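Blue conduit through a shared wall, whose problem is it?

Plultemon Home and Garden Forum > Renovating > Strata and shared walls

gutterpress
Posted 25th December

Yes, I know what day it is. Lunch is finished, everyone is asleep in front of the cricket, and I have been thinking about my neighbour's wall.
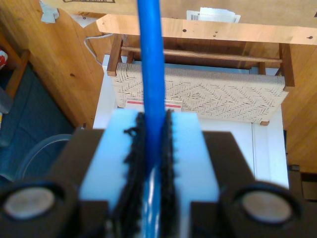
We're in one half of a duplex built in the eighties. In November the other side had their kitchen redone by a mob called Vatard, and in the course of it a length of plastic conduit appeared on our side of the party wall, in the laundry, at knee height. It comes through a hole, travels eight centimetres, has a think, and goes back through another hole. I can only assume there was something on their side it didn't want to meet.

I asked next door and was told the builder said it was "standard". I asked Vatard and was told to talk to the owner. I have now been around this loop enough times to qualify as conduit myself.

Questions: is it their job to take it out and patch the wall, and do I need to go through strata, or can I just be unpleasant in person?

mulchador
Who pulls the strings in your strata? If it's a two-lot scheme there's a fair chance there's no manager, no meetings and no records, just two households who each believe the other one has the paperwork. We had one of those. The paperwork was in a biscuit tin.

Before you do anything, find the plan and see where the boundary sits. Ours ran down the middle of the wall. My sister's runs along the paint.

gutterpress
Two-lot, no manager, and now that you mention it I've never seen any paperwork. I'll check the biscuit tins.

sparkplugged
What's in it? Data, power, nothing? Makes a big difference. If it's live you leave it completely alone and get a sparky of your own to look, and you send next door the bill with a nice card.

I'd also be asking whether those holes were sealed properly. A party wall is usually meant to be fire rated and you can't go punching through it because the drill was already out.

gutterpress
No idea what's in it. I was told "just the internet", in the tone people use for "just a flesh wound".

old_fibro
I'm going to be the unpopular one. It's eight centimetres of pipe in a laundry. Put a basket in front of it.

I spent 4,000 dollars and the best part of a year arguing with a neighbour over a downpipe. I won. We haven't spoken since, and he has a trailer I used to borrow.

sparkplugged
With respect, fibro, a downpipe isn't a hole in a fire wall. "Put a basket in front of it" is how half the rubbish I get called out to began its life.

old_fibro
With equal respect, you get paid to be called out to it.

mulchador
Gents, it's Christmas.

teatowel_tess
Had nearly the same thing in a townhouse on Triantafyllou Street, except ours was a gas line, so count your blessings. Things that got us somewhere:

Write to the owner, not the builder. The builder's contract is with them and he'll bounce you forever.
Photos with a tape measure held up against the thing.
Give a date you want it sorted by.
Ask for the name and licence number of whoever did the electrical and data work. We asked on a Tuesday-ish sort of whim and had a reply inside the hour, after weeks of silence.

Ours paid for the lot, including paint. The paint doesn't match, but you can't have everything.

gutterpress
That's very useful, thank you. Licence number it is. I'd been drafting something that began "I write in sorrow" and I can see now that it lacked focus.

Fibro, I do take the point about the trailer. They have a pool.

old_fibro
Then I'd wait until March.

sparkplugged
Don't wait until March. Get the holes looked at. You can ask nicely and still swim.

kelpie_on_deck
Slightly off topic, but has anyone used the Muno patching compound on old plasterboard? About 50 bucks a tub at my local and it had better sand itself at that price.

mulchador
Start your own thread, kelpie.

gutterpress
Leave kelpie alone, I'll be needing the answer. Letter's written and goes in next door's box tomorrow, with some leftover pavlova so it doesn't look hostile.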